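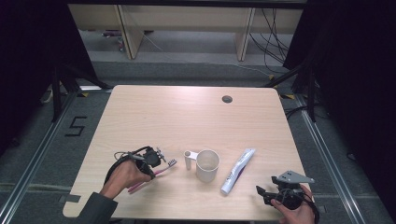
Search this guide Go

Section 6. When a gripper drops things, or won't let go

I wrote this section after a bad afternoon in September, when the left handheld on station 5 closed on a toothbrush and stayed closed. I pulled the trigger, let it out, pulled it again, and the jaws just sat there. So I did what the old version of this guide said, which was to unplug it, and then I did what the old version forgot to warn you about – I put a finger in near the jaws to work the handle free. They let go all at once and snapped back on my knuckle. Nothing broken, but I typed one-handed for a few days, and Takeshi Hosoda asked me (nicely!) to rewrite the page.

These steps are for the Trasel handheld pair, left or right, on any tabletop set. If you're on the Festier arms, you want Section 9.

CAUTION: A jammed gripper can still be holding spring tension with the power off. Keep your fingers out of the jaws until you've finished step 5.

6.1 Jaws stuck closed

1. Stop moving and say "hold" out loud so whoever is at the laptop can pause the take.

2. Lower the stuck gripper until the object touches the tabletop. You want the table to carry the weight. Don't shake it, and don't knock it on the edge. I've done both and neither one helped.

3. Put the other gripper down, well back from the front edge, with its cable slack. Now you have a free hand.

4. Have the laptop person switch off the supply for that side. Wait for the lamp on the supply to go out. It takes longer than you'd think.

5. Turn the release screw on the gripper body counterclockwise with the 2-point key from the kit. Point the jaws away from you and from anybody across the table. You'll feel a soft click, and then the jaws open.

6. Lift out the object and look it over. If the handle has a dent or a bite mark, swap it for a fresh one. A dented handle sits differently in the jaws and you'll be back here in ten minutes.

7. Tighten the release screw again, finger tight plus a quarter turn. Power up and open and close the jaws on nothing a few times before you pick anything up.

Note: If it jams again before 40 cycles, quit using it. Put a red tag on the cable and hand it to Diễm Hầu. Please don't put it back in the drawer, which is how the rest of us keep finding them.

6.2 Object slips or spins

This one is a lot more common and a lot less scary. Thin, smooth handles are the worst for it, and soft tubes come next – they squash, you squeeze harder, and they squirt out sideways.

1. Check the grip limit on the laptop. For the bathroom set it should read 43. Someone doing heavier objects may have left it at 100, and that is what got me in trouble in the first place.

2. Wipe the inside faces of both jaws with a dry cloth. No alcohol, it makes the pads shiny.

3. Look along the cable. If it loops tight at the top of the gripper it pulls your wrist around, and it feels exactly like slipping. Let out some slack and try again.

4. Grab the object closer to its middle.

5. Still slipping? Change the pads. Spares are in the Ebihara box, and Lăcrămioara Ilie orders more when it gets low.

6.3 Writing it up

Any jam goes in the log, even if it cleared on the first try. Put down the station, which side, the object, the grip limit and your initials. We had 14 jams before anyone noticed that nearly all of them were on left-hand units, and we could have caught that a good deal sooner.

If somebody gets pinched, even lightly, stop for the day on that station and tell Sachiko Yoshida. Ice is in the kitchen freezer, top shelf.

Last updated 15 Oct 2024

Contact the Grerdale guide team | © Grerdale | Back to top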